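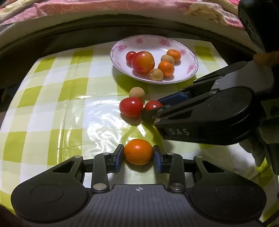 *Slide 1: an orange, tomatoes, one table.*

**Speaker notes: "The Fruit Bowl Is a Filing System"**
Namley Kitchen Evenings, October 19, 2021

- Give people time to find seats. Don't rush the start.

- Open with the orange. Thick peel, dimpled, built like luggage. It can sit out on the counter all week and hold no grudge.

- Then the tomatoes. Yes, they're fruit. Pause for the one person who wants to tell us so. Ask who keeps theirs in the fridge. Wait for the hands, look mildly disappointed, move on.

- My position: ripe tomatoes stay out, stem side down, one layer, eaten soon. Very ripe ones can go in the fridge for a day or two if the other choice is the trash. (The Wundport crowd booed this. Hold firm.)

- Size matters more than color for sorting. Small tomatoes get a shallow dish of their own. Put them under oranges and you have made sauce, slowly.

- SLIDE 2. My grocery receipts, 214 of them. Nearly 150 list citrus I have no memory of eating. Don't dwell.

- SLIDE 3. The Judier bowl. Deep, handsome, cost too much, and whatever is at the bottom belongs to history. Show the flat tray next to it and let them draw their own conclusions.

- If running long, skip the bananas. They get their own talk in November.

- Questions. Someone will ask about avocados. Say "next to the bananas" and point at the coffee.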